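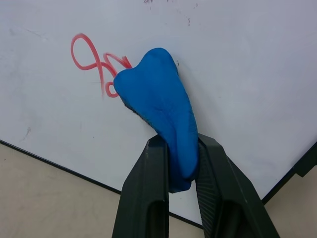
Cesovitz校区更新教室白板擦拭规程

2018年11月3日

Cesovitz校区教务设备组发布了新版白板擦拭与保养规程，适用于教学楼内全部可擦写板面，包括墙面固定板和桌面斜置板。规程由设备组的Enikő Fülöp起草，取代8月份的试行稿。

新规程首先调整了擦拭手法。板擦应以擦面贴合板面，沿单一方向匀速推过，相邻两道之间重叠板擦宽度的三分之一。试行稿允许画圈擦拭，正式稿删去了这一条，原因是画圈容易把红色系墨水带到已擦净的区域，留下淡色拖痕。遇到连续环形笔迹，应从笔迹外侧起擦，逐道向内收。

板擦本身也列入检查范围。擦面发灰、纤维板结时应拆下清洗，晾干后再用；海绵或毛毡主体若受挤压后不能恢复原状，按报废处理。同一块板擦连续使用不得超过80课时。
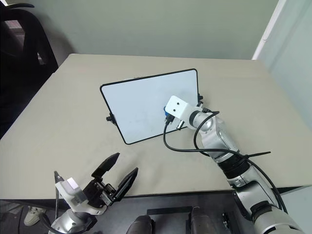
对于可调角度的桌面白板，规程另设一节。此类板面受力点偏离支承位置时容易转动，擦拭前须确认两侧支承件已锁紧，用力方向应尽量与板面长边平行。板面残留灰色印迹的，先干擦2遍；仍未去除的，用微湿软布处理，再以干布收水。不得使用含研磨颗粒的清洁剂，也不得用指甲或硬物刮除。黑色边框与板面交接处易积墨粉，每周用棉签清理一次。

据设备组统计，本次纳入登记的白板共71块，其中Tativier楼的板面使用年限最长，将优先检查涂层磨损情况。涂层失去光泽、笔迹书写后3分钟内干擦仍有明显残留的，列入更换清单。Derese楼沿用现有登记表，表格编号不变，只增加“支承件状态”一栏。

耗材申领地点改为Girkatby仓库一层窗口。各教研室领取新板擦时须交回旧件，并在登记表上注明对应的板面编号。试行稿期间领用的板擦可继续使用至课时上限，无须提前更换。规程全文张贴于各楼层设备间门内侧。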